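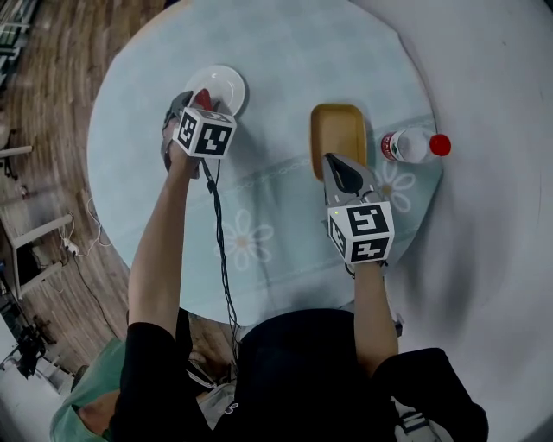
Tamsin Haverford

How a Robot Learns to Pick Things Up
What we saw at the Drallus open day

Robots are good at doing the same thing in the same place. A factory robot can put a screw into a hole 1,000 times and never get bored. Picking up things from an ordinary table is much harder. The things are different shapes. They are not always in the same spot. Some are soft and some are slippery.

In February 2019 the Drallus workshop opened its doors to school groups. One of the demonstrations was about this problem. It was run at a round table with a tablecloth on it, and the main tools were two grippers held in a person's hands.

What is a gripper?

A gripper is the part of a robot that takes hold of things. It does the job that your fingers and thumb do. Many grippers have only two fingers. That sounds like too few, but try it yourself: pick up a pencil using just your thumb and your first finger. It works. Now try it with a wet bar of soap. It works less well.

The grippers at the table were hand-held. A person holds one in each hand and uses them to move objects. In the picture, the left gripper has a red object between its fingers, just above a white plate. The fingers of the right gripper point toward a yellow tray.

Why does a person hold them?

A robot has to be shown what to do. One way is to write out every step as a computer program. For a table with a plate, a tray and a water bottle on it, this takes a very long time. If somebody moves the plate, the steps may be wrong.

Another way is to let a person do the job and record how they did it. The person uses grippers instead of bare hands so that the recording matches what a robot could do. Your hand can bend, roll and pinch in ways that a two-finger gripper can't. A robot with a gripper would not be able to copy all of that. It can copy another gripper.

This way of teaching is called learning from demonstration. "Demonstration" means showing.

What are the black and white cubes for?

Each gripper has a white cube fixed to it. The cube has black square patterns printed on its faces. These patterns are called markers. They work a little like the square codes you scan with a phone.

A camera looks at the markers, and a computer works out two things from them:

Where the cube is.
Which way it is turned.

The computer can do this because it already knows the real size and shape of each pattern. If a square looks small, it is far away. If it looks squashed on one side, it is tilted. A cube is a useful shape for this job. When one face turns away from the camera, another face usually turns toward it.

The cube is fixed firmly to the gripper, so the two move together. If the computer knows where the cube is, it also knows where the gripper is.

How many times does it have to be shown?

Pui-shan Tseng, an engineer at Drallus, answered this one. One showing is not enough. Her team repeats a simple job many times, and the objects are moved a little between turns. A plate might go near the edge, then nearer the middle. A bottle might stand up or lie on its side.

The computer then looks for what stays the same. The gripper always opens before it reaches the object. It always closes before it lifts. It always opens again at the end — if it doesn't, the object never gets put down.

Can the robot do it perfectly after that?

No. Robots drop things, miss things and sometimes close their fingers on air. When that happens the team goes back and records more turns.

Try it at home

You will need 2 pairs of kitchen tongs, a plate, a tray and 5 small things that won't break.

Put the small things on the tray. Hold a pair of tongs in each hand. Move everything to the plate without touching it with your fingers. Then ask a friend to move the tray and do it again.

Write down the steps you used. Give the list to someone who did not watch, and ask them to follow it exactly.

Words to know

Gripper: the part of a robot that holds things.
Marker: a printed pattern that a camera can find easily.
Demonstration: showing how a job is done.

The next open day is in September. Groups are limited to 20 children.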